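スクヴム基金 助成事業ご担当のみなさま

ダルタルモント古木りんご園 継承事業 中間報告
2023年1月8日

新しい年を迎え、こちらは毎朝、園の入口の門が凍りついて、お湯をかけないと開かない日が続いています。みなさまの事務所のあたりはいかがでしょうか。前回のお便りからずいぶん間があいてしまいましたが、5月に事業が始まってから年末までのことを、まとめてご報告いたします。書式の欄に収まりきらない話が多くなりそうでしたので、今回も前回と同じように手紙のような形で書かせていただくことをお許しください。会計の表は別便でお送りしています。

1.園の今のようす

はじめて読んでくださる方もいらっしゃるかと思いますので、少しだけおさらいをいたします。ダルタルモントの古木園は、丘の南斜面と、沢をはさんだ向かいのドネリー地区の二か所に分かれています。南斜面のほうは戦前に植えられた木が中心で、ドネリー地区のほうはその後に接ぎ足しながら広げていった、いわば子や孫の世代の園です。どちらも長いあいだ、生食用の大きなりんごに押されて世話をする人が減り、下草が腰の高さまで伸びた時期もありました。今回の助成では、残っている古い品種の見きわめと記録、弱った木の手当て、それから接ぎ木による若木づくりの三つを柱としてお願いしました。

結論めいたことを先に申し上げると、記録と手当ては計画どおりか、それよりいくらか早く進んでおります。接ぎ木は計画より遅れています。遅れの理由については後の節でくわしく書きますが、まず春のことから順番にお話しさせてください。

2.春、遅霜のこと

5月の半ばに、花がちょうど開きかけたところで遅霜がありました。前の晩の空がよく澄んでいて、日暮れからぐんぐん冷えていきましたので、これは来るなと思い、夜半から沢沿いの木のまわりで火を焚きました。湿った藁をかぶせて煙をゆっくり這わせるやり方は、地元で昔からしてきたものだそうで、近所の方に教わりながらの初めての経験でした。風がほとんどなかったので煙はよくとどまってくれましたが、沢にいちばん近い窪地の木だけはどうしても冷気が溜まり、翌々日には花の芯が茶色くなっているものが目立ちました。

南斜面はほとんど無傷でした。こうして比べてみると、昔の人が園をあの斜面に開いたことの意味が身にしみてわかります。斜面の上のほうに立つと、冷たい空気が足もとを流れて下っていくのが頬で感じられる夜があり、それがすべて沢に集まっていくのです。これから若木を植える場所を選ぶときには、窪地を避けることにいたしました。申請書の植栽図では窪地にも区画をとっておりましたので、変更した図を別便に同封しております。ご確認いただければ幸いです。

花の時期には、もうひとつうれしいことがありました。長く実をつけていなかった南斜面のいちばん上の木が、片側の枝だけですが花をつけたのです。冬のあいだに込み合った枝を抜いて、光が入るようにしておいたのが効いたのかもしれませんし、たまたまそういう年にあたっただけかもしれません。りんごは隔年で機嫌が変わりますので、来年もういちど見てからでないと何とも申せません。それでも、朝露の残る時間に下から見上げたときの淡い桃色は、世話をしてきた者にとって何よりのごほうびでした。

3.品種の見きわめと記録

夏から秋にかけては、ほとんどの時間を記録に使いました。木に一本ずつ札をつけ、幹の太さ、枝の張り方、葉の形、病気の跡、実の色づきの時期を台帳に書きこんでいく作業です。やりはじめると一本の木に半日かかることもあり、台帳の欄外がどんどん書き込みで埋まっていきました。

これまでに9品種まで見きわめがつきました。申請のときには名前のわかるものがもっと少なかったので、これは大きな前進だと思っております。なかでもご報告したいのは、「カーカイン」と呼ばれてきたりんごのことです。地元の年配の方々の話にはたびたび出てくるのに、どの木がそれなのか、はっきり指さして言える方がもういらっしゃいませんでした。皮がざらざらして錆色で、穫ってすぐは渋いくらいなのに、年を越すころになると蜜のような香りが立つ、という言い伝えだけが残っていたのです。

手がかりになったのは、ドネリー地区の古い納屋から出てきた出荷の控え帳でした。収穫の日付と行き先のほかに、園のどの列から穫ったかが細かく書いてあり、カーカインの欄には沢から数えた列の位置が毎年同じように記されていました。列そのものは途中で何度か植え替えられていますので、そのまま信じるわけにはいかなかったのですが、控え帳の位置に立っている木のうち、錆色の実をつけるものが3本ありました。秋の終わりに実を穫って、新聞紙に包んで納屋の棚に寝かせ、年末にはじめて切ってみました。

切った瞬間の香りについて、うまく書けたらよいのですが、どうも私の文章の力では足りません。洋梨に似ているという人もいれば、古い木の引き出しをあけたときのようだという人もいました。果肉は少し黄色みがあって締まっており、酸味は穫りたてのころの鋭さがとれて、丸くなっています。年配の方に食べていただいたところ、ひとくち目では首をかしげ、ふたくち目で「これだ」とおっしゃいました。食べた方の記憶だけで品種を決めるわけにはまいりませんので、台帳には「カーカイン(推定)」と書いてあります。春になったら葉の試料を検査に出す予定で、その費用は当初の予算の範囲でまかなえます。

一方で、見きわめのつかない木もまだ残っています。実が小さく、早くに落ちてしまって味を確かめられなかったもの、接ぎ穂と台木のどちらの実なのかがはっきりしないものなどです。とくに後者は悩ましく、一本の木に二種類の実がなっているように見える例がありました。昔の園では、隣の家から枝をもらって試しに継いでみるということがごく普通に行われていたそうですから、丁寧に枝をたどっていくしかありません。葉が落ちた今の時期のほうが継ぎ目はよく見えますので、雪の少ない日を選んで続けております。

4.木の手当て

弱った木の手当てについては、空洞の掃除、支柱立て、根もとの土の入れ替えを行いました。幹に大きな洞のある木は見た目には痛々しいのですが、洞をふさぐことはしておりません。以前はモルタルを詰めるやり方もあったそうで、南斜面にはその跡の残っている木があります。詰めた縁に水が溜まって、かえって傷みが広がっていました。今回はこのモルタルを少しずつはがし、腐ったところだけをかき出して、あとは風が通るようにしてあります。手間のかかる作業で、一本に何日もかかりました。

支柱は、はじめ金属のパイプを使うつもりで見積もりをとっていたのですが、地元の山から出た栗の間伐材を分けていただけることになりました。そのぶん資材費に余りが出ましたので、余った金額は若木のまわりの獣よけの柵に回したく、変更の申請を先月お出ししたところです。お忙しいところ恐れ入りますが、雪解けまでにお返事をいただけますと、柵の組み立てを植え付けに間に合わせることができます。

下草については、刈り払い機で一気に刈るのをやめ、木の根もとだけを手で刈って、列のあいだは花が終わるまで残すことにしました。これは当初の計画にはなかったことです。シロツメクサやウツボグサの咲いているあいだはハナバチがよく来ておりましたし、夏の日照りのときにも土の乾き方がゆるやかだったように思います。ただ、草を残したぶん野ねずみが増える心配もあり、冬に入る前に幹のまわりへ金網を巻きました。これで春までかじられずに済むかどうか、毎日のように見回っては足跡を気にしております。

5.接ぎ木の遅れについて

さて、遅れている接ぎ木のことです。正直に書かせていただきます。

計画では、初年度に18本の若木を育てはじめることになっていました。いま無事に育っているのは12本です。台木は予定どおりの本数を仕入れたのですが、接いだあとの活着が思うようにいきませんでした。いちばんの原因は、穂木を採る時期が遅かったことだと考えています。事業の開始が5月でしたので、穂木はすでに芽が動きはじめていて、冷やして保管していたとはいえ、力が落ちていたのでしょう。夏に芽接ぎでやり直したものもあるのですが、暑さの続いた時期にあたってしまい、半分ほどは黒く枯れこみました。

失敗した分は、この冬のうちに穂木を採りなおし、春いちばんで接ぎます。今度は芽が眠っているうちに採れますので、条件はずっとよいはずです。穂木は湿らせたおがくずに包み、納屋の北側の土間に置いてあります。湿りすぎると黴が出ますし、乾けばそれまでですから、ときどき開けては手で触って確かめています。台木も追加で注文済みで、届くのは雪解けのころになります。この追加の費用は予備費から出しておりまして、助成の総額に変わりはありません。

接ぎ木の技術のことでは、反省もございます。はじめのうち、手の慣れた人ばかりに頼ってしまい、これから覚えたいという若い方たちに刃物を持ってもらう機会をあまりつくれませんでした。穂木に限りがあると思うと、つい確実なほうへ、確実なほうへと気持ちが傾いてしまうのです。けれども、この事業は木を残すことと同じくらい、木の世話をする手を残すことが目的だったはずだと、秋の集まりで言われてはっといたしました。それからは、剪定で落とした枝を取っておいて、接ぎ木の切り口を合わせる練習に使っています。最初は削り口が波打って隙間だらけだったのが、ひと月もすると光にかざしてもぴたりと合うようになるもので、若い方の上達には驚かされます。

6.地域のみなさんとのこと

秋には、園を開いて食べくらべの会をいたしました。天気があまりよくなく、途中で雨になりましたので、納屋の中へ移っての会になりましたが、それがかえってよかったようで、外であれば立ち話で帰ってしまう方々が、火のそばに腰をおろして昔の話をたくさんしてくださいました。学校の帰りに落ちたりんごを拾って叱られた話、嫁いできた年にりんごの煮方を姑に教わった話、出荷の箱に詰める籾殻が首すじに入ってかゆくてたまらなかった話など、どれも台帳には書きようのないものばかりです。お許しをいただいた方のお話は録音し、文字に起こしているところです。

文字起こしは思ったより時間がかかっています。土地の言葉がたくさん出てきますし、雨の音や薪のはぜる音が入っていて、聞き取りにくいところもあります。それでも、急いで標準の言葉に直してしまうのは惜しく、話されたとおりに書いて、あとで注をつけるやり方にしました。年度末までに小さな冊子にできればと願っていますが、もしかすると少しずれこむかもしれません。その場合は早めにご相談いたします。

煮りんごの作り方については、各家でずいぶん違うことがわかりました。砂糖を先に入れる家、最後に入れる家、皮をむかずに煮て布で漉す家。古い品種は酸味が強くて煮くずれしにくいものが多く、同じ作り方をしても今のりんごとは仕上がりがまるで違います。冊子には作り方もいくつか載せるつもりで、台所を借りて試しているところです。おかげで冬のあいだじゅう、作業着から甘酸っぱい匂いがしております。

7.春までの予定

これからの予定を書いておきます。今月いっぱいは剪定と穂木採り、来月は枝の片づけと台帳の清書にあてます。雪が緩みはじめたら根もとの金網を見てまわり、台木が届きしだい接ぎ木に入ります。カーカインの葉の試料は、若葉がひらいたところで送ります。柵の組み立ては、変更のお返事をいただいてからの着手となります。

心配ごとをひとつ挙げるなら、やはり雪の重みです。ドネリー地区の大きな木に、幹の分かれ目から裂けかけているものがあり、綱を張って引き寄せてはあるものの、湿った雪が一度に積もればどうなるかわかりません。この木はまだ品種が決まっていないうちの一本なので、万一に備えて、真っ先に穂木を採っておきました。裂けずに春を迎えてくれたら、もう少ししっかりした支えを考えてやりたいと思います。

長々と書いてしまいました。最後になりますが、昨年の夏、活着の悪さをお電話でご相談したときに、本数にこだわらず一本ずつ丁寧にとおっしゃっていただいたことが、その後の作業の支えになっております。次のご報告は花のころにお送りできる見込みです。そのときには、窪地を避けた新しい区画に若木が並んだようすをお伝えできればと思っています。雪解けのあとでしたら車でも上がれますので、どうぞ一度、園のほうへもお越しください。 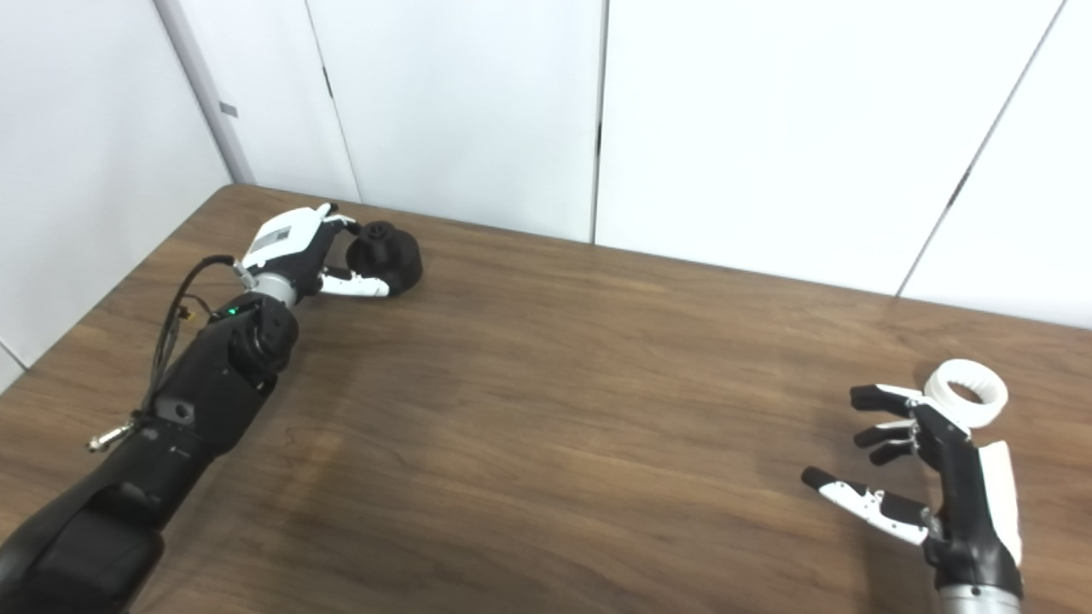 お越しの際は、沢沿いの道がぬかるみますので、長靴をお持ちいただくと安心です。

ダルタルモント古木りんご園 継承事業 事務局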